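November 30, 2019

Up before six again, for no reason except that I'd been lying there thinking about screws. I had a whole dream in which I was looking for one particular screw and kept opening drawers full of spoons. So I gave up, made coffee, put on the big cardigan with the hole in the elbow and went to deal with the toolbox before anybody could call me and ask me to do something more sensible.

It has been bugging me since June, when we did the shelves in the hall and I threw everything back in at the end of the day because my knees hurt and I wanted a shower. Six months of "I'll sort it later." Every time I need a picture hook I end up tipping out half of it, and then I'm cross, and then I tip it back in worse than it was.

I've had that box a long time now. Leonor Prata gave it to me when she moved into the apartment on Calado, the one with no storage and the tiny balcony, and she said I could keep it until she had a garage. She still doesn't have a garage! She has two kids and a parking permit. I asked her once if she wanted it back and she laughed for so long that I took it as a no.

I started with the small stuff, on a baking tray, which is my one good idea in life. If you do it on a tray nothing rolls away. I did wood screws, then the ones with the flat ends that I think are for metal, then nails, then wall plugs (why do I own so many wall plugs, I have never bought a wall plug), and then a pile I called Mystery and pushed to the far end. There were 123 wood screws. I only know because I got going and couldn't stop, and by the time I was at eighty it felt silly to quit. I was not going to do that with the nails and I didn't.

Mystery had in it: two curtain rings, a dead battery, a fuse, the little key for bleeding the radiators (I have been looking for that for TWO winters), a plastic foot off something, and a button from my green coat. The green coat went to the thrift store in the spring. So that's a shame, but I kept the button anyway – it's a nice button.

Then I stopped for toast, and then I did the shopping list, or tried to. I've been practicing writing everything in marker since my wrist got bad, because a pen makes me grip too hard and then I can't open a jar afterward. The lady at the clinic, who I like a lot, told me to write big and from the shoulder, and to do it on something smooth. So I do words. Silly ones mostly, whatever comes into my head, or the names of people I'm supposed to call. My letters go uphill. They have always gone uphill, even in second grade, and Mrs. Whoever used to put a ruler under my line and I'd go uphill right off the ruler. 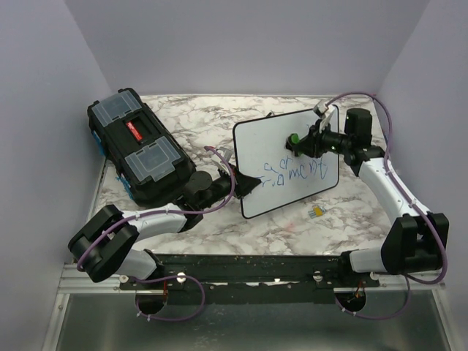
Albertina Rebelo says uphill handwriting means you're an optimist. She read it in a magazine at the dentist, so there you go. Her own handwriting is so straight and tiny that she can fit a whole recipe on the back of a bus ticket, and she is the gloomiest person I know, so maybe there's something in it. She called at ten to ask whether I was going to the thing at Cleltorska tonight and I said I had my hands full of wall plugs. She said, "Well, wash them and come." I said I'd think about it. I had already decided no.

I do like Cleltorska, for the record. The soup is good and they don't rush you. But it's loud after seven, and last time I sat under the speaker and came home with my ears buzzing, and I'd spent thirty dollars on what was mainly bread.

Where was I. The big tools. I wiped them all down with a rag and a drop of oil the way my uncle used to. The hammer is fine, a hammer is always fine. The long screwdriver has a chip at the tip from the time I used it to open paint, which I knew at the time I shouldn't do, and I said out loud to the empty kitchen "I shouldn't do this" and did it. The pliers are stiff. I worked them open and shut for the length of one side of a record and they got a bit better. The tape measure has lost its hook, so everything you measure comes out wrong unless you start from the one-inch mark and remember to take the inch off again. I never remember to take the inch off. That's the story of the hall shelves right there.

I wrote "tape measure" on the list. Also sandpaper, the medium kind, and picture wire, and milk. Then I looked up tape measures on the Flotulden site and they go from 19 dollars upward, which seems like an awful lot for a strip of metal that wants to bite you. I'll look at the hardware store by the post office first. They know me in there and they'll sell you one hinge if you only need one hinge, and wrap it in newspaper too.

Lunch was the rest of the lentils with an egg on top. Good. Too much cumin, but good.

After lunch I did the thing I always do, which is lose heart with everything still out. There is a moment in any sorting job when it looks so much worse than when you began, and you sit on the step stool and wonder if you could move to another country. I gave myself one chapter of my book. It's the one about the lighthouse family and I'm on page 164 and not one of them has been nice to another yet. I had two chapters, if I'm telling the truth in here, and a tangerine.

Then I got back up and did it properly. Screws at one end, nails and hooks at the other, the mystery things in a jam jar on the windowsill where I'll be able to see the radiator key and feel pleased about it. I bled the one in the bedroom while I was at it. It hissed at me for ages and spat on my sock. But it's hot all the way up to the top tonight, the first time since I don't know when, and I've hung my pajamas over it.

The cat next door came in while I had the back door open (oil smell) and walked straight across the baking tray. I yelled, she ran, and there are now wall plugs under the stove. They can live there. I have plenty.

Around four it got dark, the way it does now, like somebody leaning on a switch, and I put the lamp on and did a bit more writing practice. The wrist was better than I expected after all that business with the pliers. It's the small fiddly holding that gets it, not the big moves. I did "Albertina" and "tangerine" and then the alphabet up to M. My g's are still awful. They look like somebody sitting down too fast. My r's and n's are getting to be almost the same letter, which will be fun for whoever has to read my Christmas cards. I wiped it all off and did it over and it was worse, so I wiped that off too and put the cap back on the marker. You have to know when to stop!

Leonor called while I was looking for my slippers. The little one has a cough and the big one has decided he wants to be called Guvon, after some character in a game, and won't answer to anything else. She's been calling him in for dinner by his new name down the stairwell and the neighbors are starting to look. I told her the toolbox was all sorted out and there was a silence and then she said, "What toolbox?" I laughed till I had to sit down. Years of feeling guilty about that box.

She did say she has a shelf that needs putting up, in the kids' room, over the desk. I said I'd come next week and bring everything. I told her to measure the wall herself before I got there, though, with her own tape.

I didn't go out tonight. Albertina sent a message at eight with a picture of her soup, and I sent one back of my feet on the step stool in dry socks. She said I was missing a good one. Maybe so. I had cheese on toast and the last of the plum jam, and I finally sewed up the elbow of the cardigan, in the wrong color – navy on gray – because it was the thread that was already in the needle.

Things for tomorrow. Milk. Call the clinic about moving my appointment. Find out if the hardware store is open. Get the wall plugs out from under the stove with the yardstick, if I feel like it.

The radiator is ticking. I'm going to read until the lighthouse people make up or I fall asleep.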